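Mutus: Frequently Asked Questions
Last updated December 28, 2023

I get a lot of emails about the shirt-folding project, and most of them ask the same handful of things, so I've put my answers on one page. I'm a hobbyist in Hendden with a garage-sized budget and a lot of patience for laundry. If your question isn't covered, there's a contact form in the footer (I'm slow in March, sorry, that's when my day job goes bonkers).

What is Mutus?

Mutus is my two-armed setup for teaching a robot to fold clothes. Two small blue arms face each other across a white table, and I drive both of them at once from a second pair that I hold in my hands. I move my pair, their pair copies me, and the computer writes down everything that happens. Later on a program called Skeseo learns from those recordings and has a go by itself.

Do you program the folds?

Nope! There's no line of code anywhere that says "grab the left sleeve." I tried that approach first and gave up within a couple of weekends. Cloth never lands the same way, and I kept writing rules for the shirt I had in front of me and then finding they were useless for the next one. Showing it is slower to start with, but I'd much rather fold shirts all afternoon than write another rule about collars.
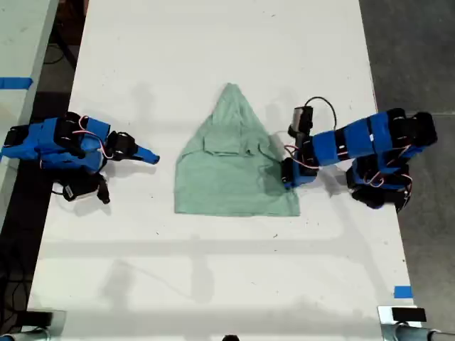 Why start with clothes? Isn't a block easier?

Way easier, and if you're building your first setup, please start with blocks. I did. Put the block in the bowl, take it out, put it back in. You'll learn all your bad driving habits on something that can't wrinkle. I moved on to clothes when I caught myself picking up blocks without paying any attention, and my very first shirt put me firmly back in my place.

How many demonstrations do you need?

My first batch for a new fold is always 60. That's enough to see whether Skeseo has the general idea, and it's enough to find out I've set something up wrong before I've wasted a whole week on it. For a fold I'd be happy to show my friends, I go up to 200. I know there are big labs with far more than that, and good on them, but they aren't also trying to get dinner on.

Can I mix different shirts in the same batch?

You can, and eventually you should, but I'd get one shirt working first. My early batches had tees, a tank top and a pair of kids' pyjama pants all thrown in together, and when the results were rubbish I couldn't tell which part was to blame. Pick a garment in a colour that stands out from your table. White on white is misery for everybody involved.

What does it feel like to drive the arms?

A bit like eating with someone else's chopsticks. You don't feel the cloth at all, so you have to learn to watch for it, and you get strangely good at reading little creases. The thing newcomers struggle with most is squeezing. They close the gripper above the fabric, lift, and come up with nothing. Go lower than you think. Then a touch lower again. 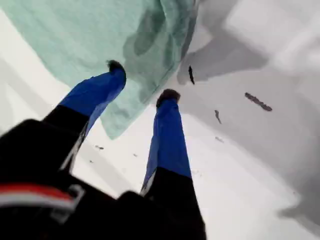
I also tell people to slow down at the grab and speed up everywhere else. Long pauses in the air are poison, by the way. If you hover while you make up your mind, the robot will learn to hover too, and it'll be much better at it than you are.

Should I keep the demonstrations where I made a mistake?

Depends on the mistake. If I missed a corner, went back and got it, I keep it, and gladly, as those recoveries are some of the most useful recordings I have. If I dropped the shirt on the floor, or bumped the arms together, or my phone rang and I stopped halfway, it goes in the bin. I decide right after each one while I still remember. Leaving it to the end of the night was a terrible idea and I've got the notes to prove it.

Does it matter if the table moves?

Oh yes. Clamp everything. My worst month on this project was one where the results got steadily worse and I blamed the software, the grippers and the weather in that order. The table had crept. Now I mark positions with tape and check them before I record a thing.

What about lighting and shadows?

I used to fuss over this and I fuss less now. The arms throw shadows on the table whatever you do. I'd pick lights you can leave in the same spot, keep the curtains shut if your window gets strong sun, and then let it be. If you plan to show the robot off in another room one day, record a few sessions with the lamps moved so it isn't a total shock. 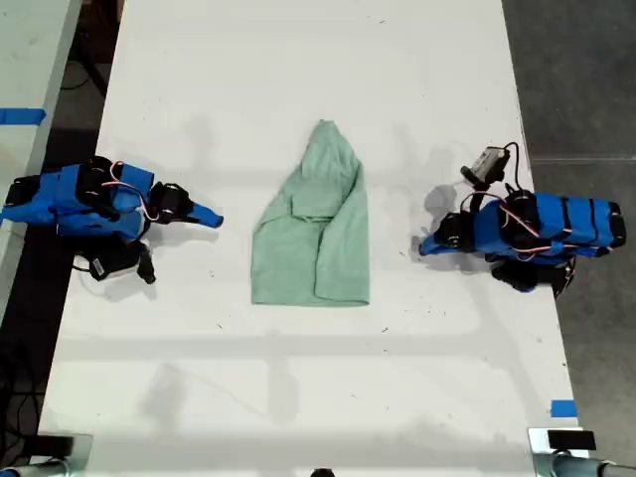

Do both arms have to be doing something all the time?

No, and it's better if they don't wave around for the sake of it. When I'm working a crease with one hand I park the other one nearby and keep it still. What you do want is to be consistent about who does what. If the right arm pins the hem in one recording and the left arm pins it in the next, Skeseo gets muddled and tends to do neither. I have a sticky note with the order of moves written on it and I still get it wrong when I'm tired.

What software do you use?

Recording runs through Yazzie, a little tool I put together that saves the joint positions and the camera pictures side by side. It's ugly but it hasn't lost a session on me since I stopped fiddling with it. Training happens overnight on my old gaming computer. The whole thing, arms and cameras included, has cost me $2000, and that counts the parts I broke.

How long is a recording session?

2 hours, tops. After that my shoulders go and my folds get sloppy, and sloppy folds are what I end up teaching. I stop for a cuppa halfway through even when it's going well. Especially then, really, as that's when I'm most tempted to rush the next ten.

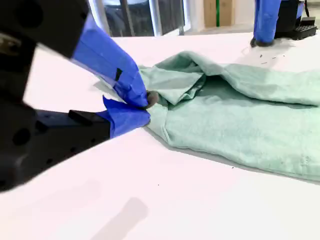

5 min read

How do I know when it's learned the fold?

I don't trust the first good one! I lay the shirt out in a fresh spot, start it running, and keep my hands off the controls (sitting on them helps). Then I do it again with the shirt twisted a bit, and again with a rumpled sleeve. If it gets through most of those I'm pleased. If it only manages when I've laid the shirt out perfectly, I know I've been too tidy in my demonstrations and I go back and record some messy starts.

Can I come and try driving it?

If you're near Hendden, sure, send me a note through the form and tell me which evenings suit you. Tie back long hair, leave dangly bracelets at home, and bring a T-shirt you don't mind having pinched in odd places.

Will it ever fold fitted sheets?

Please stop asking me this.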